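June 12, 2020
Notebook, textile bench, Ketitz

Picked up the wash series again after the break in January. Subject is still the same: how well transfer prints on polyester knit hold up when people wash them hotter than the label says. Boris wants something we can hand to Dosto before they order the next run of club jerseys.

Setup. Swatches cut from the spare Kutex panels, 8 per bath. Baths at 30, 40 and 60 C, same liquid detergent in all three, no softener. Line dry indoors. I marked each swatch on the back with laundry pen, bath letter first, then number. Do not use the blue pen from the drawer, it bleeds at 60 and we lost the labels on the B set last time.

Results so far, after 6 cycles:
30 C: no change I can see under the lamp. Hand feel same as the control.
40 C: slight dulling on the orange, white unaffected. Two swatches curl at the cut edge, probably my cutting.
60 C: white lettering has fine cracks across the stretch direction. Pull it by hand and they open up. Orange clearly paler than the control. Black ground looks fine but the rinse water was gray through the third cycle.

The shrinkage numbers at 60 are odd. I measured 29 cm on the long side before and got 27 on most of the set afterward. That is more than I would expect from this knit. Either the panels were stretched when I cut them or the tumble setting on the old machine was left on. I will cut a new set after letting the fabric lie overnight and measure again before I write it down as a result.

Black jersey with the orange contour lines on the wood table:

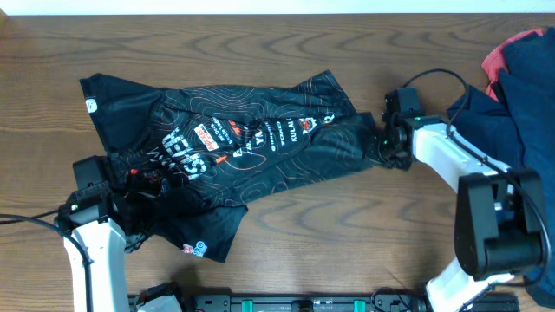
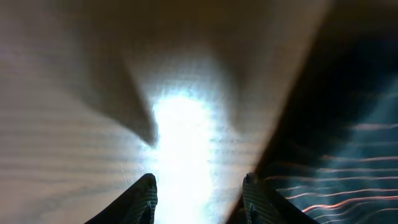 Showed the table of results to Ctibor Říha, and he thinks the cracking has less to do with the water than with the spin. In his view a wet print folded hard against itself at high speed will crack at 40 as well, given enough cycles, and we should run one bath at 60 with the spin turned off before blaming temperature. He also asked whether the swatches went in loose or in a mesh bag. Loose. He would bag them.

Fair point about the spin. Adding bath D: 60 C, no spin, drip dry. Also bath E, 40 C with the fastest spin, to see it from the other side. Mesh bags for both, and one repeat of C in a bag so that we are not changing two things at once.

To order: laundry pens (black), mesh bags, detergent from the same batch if Pillai still has any. Check the batch code on the bottle before opening.

Boris Holub has the gray scale cards. Need them back before the next reading, I have been judging the orange by eye and that will not do for the report.

Bath D goes in first thing tomorrow.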